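Chapter 2
Keeping Score: How a Baseball Game Becomes a Page

Draft notes folded in. Read before the first lab.

Top of the second, one out, runner on first. Grounder to short, flip to second, throw to first. Double play. Took four seconds. Now write it down so a person who wasn't there can read it back in December.

That's the job in this chapter. Scorekeeping. Pencil, grid, a small set of numbers and letters. No app until Chapter 5.

Where we left off: Chapter 1 covered the field, the nine positions and what counts as an out. If you skipped it, go back. The position numbers especially. Pitcher 1, catcher 2, first base 3, second base 4, third base 5, shortstop 6, then left, center, right for 7, 8, 9. Shortstop is 6 and not 5, everybody trips on that the first week. The double play above is 6-4-3. Learn to hear it that way.

What you should be able to do by the end

Set up a blank card for both teams, batting order down the side, innings across the top.
Record a plate appearance from first pitch to result.
Follow a runner around the bases in the little diamond.
Tell a hit from an error, and an error from a fielder's choice. Harder than it sounds.
Handle a substitution without wrecking the row.
Prove a box score. (Section 2.6. Do not skip the arithmetic.)

Why by hand

Fair question, gets asked every term. Stadium systems log everything. But the systems are fed by a person making calls, and the person has to know what the call is. Normunds Kivi kept the book for the Stultden club for 30 seasons, home games and most of the road ones, and his cards are the ones we use for the exercises. Small handwriting. Very few erasures. When he wasn't sure of a ruling he put a dot in the corner of the box and came back to it between innings. Steal that habit.

We also use the Jornau–Rebane game from a Sunday doubleheader, 23 hits between the two sides and a mess of pitching changes. Full card at the back of the chapter. It looks awful at first. By Section 2.5 you should be able to read it at normal talking speed.

A word on style. There is no single correct notation. Some scorers write K for a strikeout and a backwards K for a called third strike. Some write Kc. Some circle the outs, some don't. Pick one way and stay with it for the whole card, becuase a card in two styles is no use to anyone. Put your key in the margin the first few times.

Getting ready

Pencil, soft, plus a spare. Eraser. A card with enough room, the Prandia layout is fine, so is anything with boxes big enough for your hand. Clip board if you're in the stands. At home, clear a flat surface and get the lineups down before the first pitch, names, numbers, positions. Leave a blank line under each slot for subs. Late scratches happen.
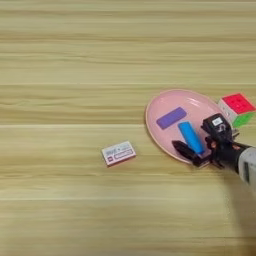

Fig. 2.1 Tabletop with pink oval plate.

Then watch a half inning without writing. Just call the plays out loud by number. Fly to center, 8. Comebacker, 1-3. Do it again the next half inning with the pencil. Slow is fine. If you fall behind, skip the ball and strike counts and get the results, you can't rebuild a result from memory but you can live without the count.

Key terms for this chapter: plate appearance, at bat, sacrifice, fielder's choice, earned run, passed ball, wild pitch, left on base. At bat and plate appearance are not the same thing. A walk is the second and not the first. More on this in 2.3, with a table.

Warm-up, before Section 2.1

Write the positions 1 to 9 from memory. Then score these three: shortstop fields a ground ball and throws to first. Right fielder catches a fly. Catcher throws out a runner stealing second, second baseman covering. Check them against the key at the back, then go on to 2.1, Setting Up the Card.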